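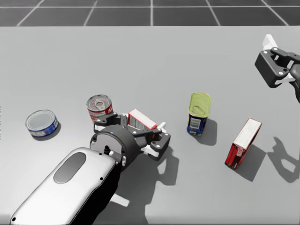
**When do the new resistance band classes at Tarnness start?** In January, with two sessions a week in the lower hall.

Covosow has confirmed that its Pledico band programme will move to the Tarnness leisure centre for the winter term. Each session lasts 16 minutes, excluding warm-up, and uses a fixed sequence of seven exercises. Bands are supplied in three resistance grades. Participants start on the lightest grade and change only after an instructor has checked their shoulder and hip position.
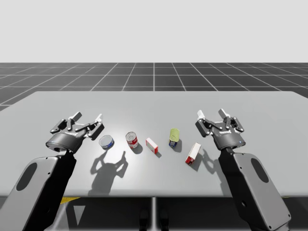 *Velimir Hodžić, fitness correspondent*
2023-09-17

The format replaces the Kelmendi circuit, which ended in spring. Covosow says the shorter work period allows a higher load per set, with rest intervals held constant. Bands are inspected for surface cracks before each class and withdrawn if the stretched length has changed. Door anchors are not used, and all pulling movements are done from a foot loop.
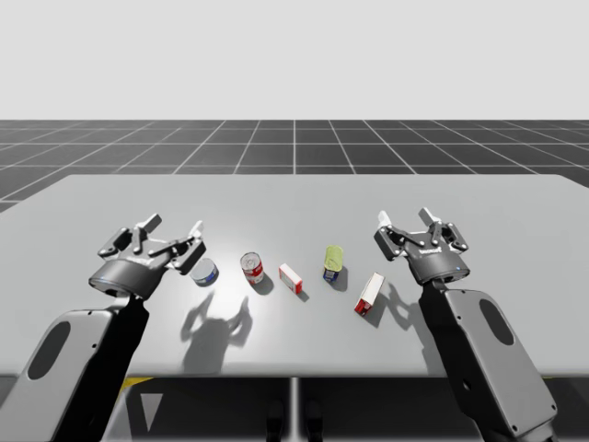
Floor spacing has been revised for the lateral exercises. Participants will stand side by side, facing the instructor, with a full arm's reach to either side. The layout is a loose row, and need not be measured out exactly. Latecomers join at the end of the row.

Booking opens at the Tarnness front desk. Places already held for the Kelmendi circuit do not carry over. Own bands may be brought if the grade is printed on them.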